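Flarkholm Packing Help > Open tickets > Boxes and fit

Ticket 269: Squeeze bottles leaning in the open-top blue box
Status: waiting on customer
Product: Weklow upright carton, single bottle

First message

Hi there! I'm packing up a batch of squeeze bottles for the Hellen order and I've hit a snag that is driving me slightly nuts. The bottles go into the Weklow upright cartons, the tall ones, and when I put one in it won't sit straight. It leans toward one corner, the shoulder of the bottle rubs on the wall, and if I pick the box up and walk with it I can hear the thing knocking from side to side. I've tried it with the label facing front and the label facing back and I get the same lean both ways.

I've been through the packing page on your site (twice!) and the bit about fit only talks about jars. Is there an insert for these? Or am I doing something silly?

Reply from packing help

Thanks for writing in. Could you tell us whether the top flaps are still on your cartons, what surface you are packing on, and whether the lean is the same in every box?

My answer, same afternoon

Sure! Flaps are off. We take them off before packing on this order, the bottles get checked from the top at the other end and the flaps only get in the way. Then the whole lot goes into a big outer carton, 42 to a layer, so the tops are covered for the trip.

Surface is a light wooden table with a big sheet of white paper over it. The paper has seen better days, it's wrinkled and smudged and I should really swap it out. I hadn't thought of that as part of the problem, but now that you ask, hmm.

As for whether it's every box, most of them, yes. A few sit fine and I couldn't tell you why.

The bottle is light blue plastic with a rounded body and a blue and white label with Chinese characters on it. The carton is the deep blue printed one with the little white barcode sticker down low.

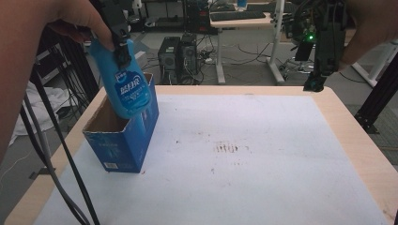 What I tried, in order

1. Flattened the bottom of the carton. I reached in and pressed all along the bottom seam with my fist. In a couple of boxes one of the inner flaps had popped up a little and was making a ramp. Pushing it down helped a lot in those, so that's probably why some sat fine and others didn't. Still a bit of wobble though.

2. Changed the paper. Pulled the old sheet off and taped down a fresh one, nice and flat. The empty cartons stopped rocking, so I guess the wrinkles were doing something after all. The bottles themselves still leaned once they were in.

3. Lowered the bottle straight. I'd been letting it go in at an angle and it would catch on the wall and stay there. If I hold it by the top, let it hang until it stops swinging and then go down slowly, it lands much closer to the middle. Slower, but okay for a small run.

4. Crumpled tissue on both sides. This worked great for the knocking and looked terrible. Also I ran out of tissue.

5. A folded strip of corrugated from the flaps we'd cut off. This is the winner so far! I fold the strip into an L, slide it down two of the walls and the bottle has nowhere to go. It costs nothing, the flaps were headed for recycling anyway, and it's brown like the inside of the box so you hardly notice it.

Reply from packing help

Glad step 5 is working. Please keep the strip lower than the shoulder of the bottle so that it doesn't press on the cap. We do have a fitted insert made by Uysal, but it was cut for a straight-sided bottle and we can't promise it will hold a rounded one. We can send 2 samples if you would like to compare.

Where things stand now

Yes please to the samples! I trimmed my strips down the way you said and did another 5 boxes, then carried them the length of the building and back on a cart. No knocking that I could hear, and when I looked in from the top they were all still upright. One had turned a bit so the label was facing the corner. I can live with that but the customer might not, so if the Uysal insert stops the turning I'd switch over to it for the bigger run in December.

Two more things while I have you. Can the cartons be ordered with no top flaps at all? Cutting them off is the slowest part of my day, though I suppose then I'd have no strips. And could somebody add a line about rounded bottles to the fit page?

I'll leave the ticket open until the samples get here and write back once I've tried them.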